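Torvik Demonstration Kit: Set-Up Guide
Section 2. Setting Up the Table and Recording Your First Demonstrations

Welcome back! If you've worked through Section 1, your hand-held gripper is charged, its camera lens is clean, and you're ready for the part most people enjoy, which is showing the thing how a job is done. Take your time with the table. An extra few minutes now will spare you a long afternoon of sorting out recordings later on, and we say that with some feeling.

A word on why we record this way. In the Midley study, our group trained one policy on 329 demonstrations of a kitchen task and then a second one on a smaller set, with the objects moved between takes. The smaller set did better on tables it had never met. We had expected it to come close, but we hadn't expected that, and the steps in this section were rewritten as a result. So please do move things about, even when it feels fussy.

2.1 Preparing the table

1. Choose a sturdy table and hang a plain cloth behind it. Dark cloth is fine, and you're welcome to decorate it, as long as the decoration stays put for the whole session.

2. Set the main appliance toward the back of the table, with its door or controls facing you. Leave it unplugged for practice runs.

3. Put the food or other item to be handled close to the front edge, in a shallow tray if you have one.

4. Add a few everyday things on either side of the appliance (a dish, a bottle, a small basket). The policy ought to learn to leave these alone, and it can only do that if it sees them.

Caution: Never record with a heated appliance. The finger pads are soft and will mark, and so will you.

2.2 Checking the gripper

5. Hold the gripper over the tray with the fingers open. Look at the live view in Skamel, the recording program, and make sure the square marker on each finger can be seen clearly.

6. Close the fingers slowly and open them again. The width reading should follow along without jumping. If it jumps, wipe both markers with a dry cloth and try once more.

Note: Two small spots of glare on a shiny surface won't usually bother the tracking. Glare that falls on a marker will, so turn the lamp a little if you need to.

2.3 Recording

7. Make one slow sweep of the whole table before anything else. Skamel uses this sweep to build its map, and every take in the session leans on it, so go gently and include the corners.

8. Start a take, do the job at an easy pace, and stop the take with your hand still. Rushing the last part is the most common fault we see in new recordings (we all do it, especially near lunch).

9. After 11 takes, move the tray and the side items to new spots, keep the backdrop where it is, and carry on. If you move the table itself, go back to step 7.

10. When you finish, save the session with the table name and your initials, and copy it to the Bodico drive before you clear anything away.

Note: Keep the takes you fumbled. Mark them as failed and leave them in the folder, as the filtering described in Section 3 needs both kinds to work from. 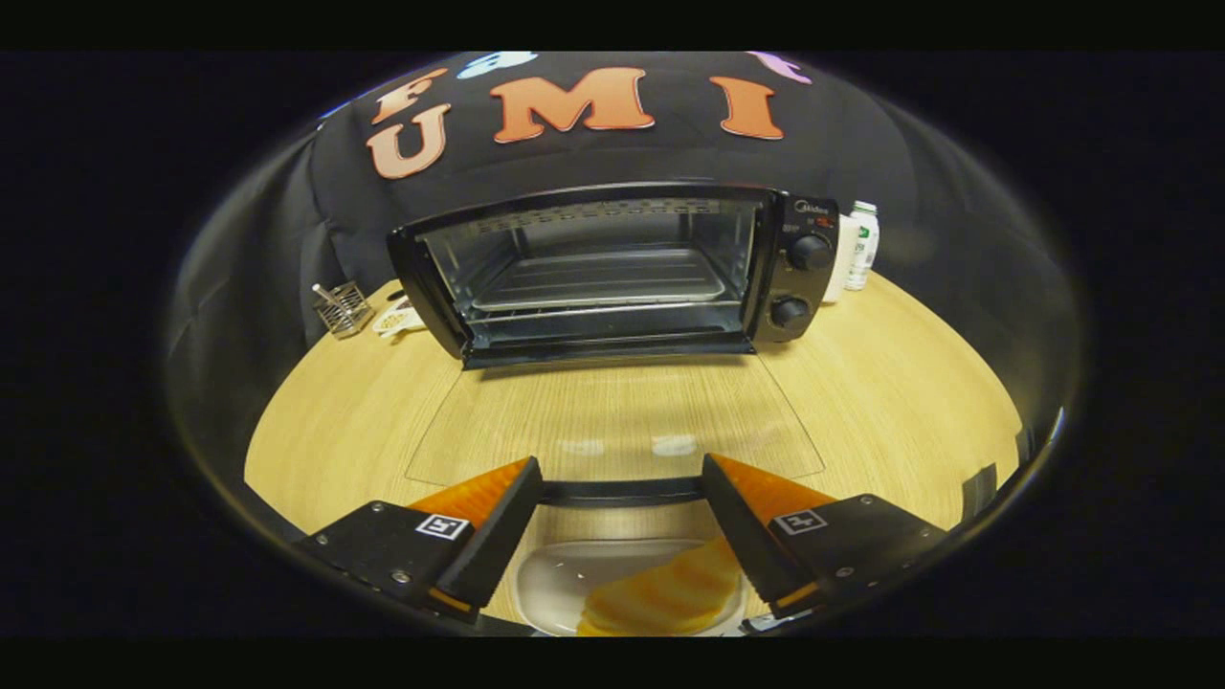
Once the copy is done, open the session in Skamel and play back the first and last takes at full speed. If the finger width line has gaps in it, record those takes again while your table is still laid out. Then put the cap back on the lens, set the gripper in its stand with the fingers open, and go on to Section 3 whenever you're ready.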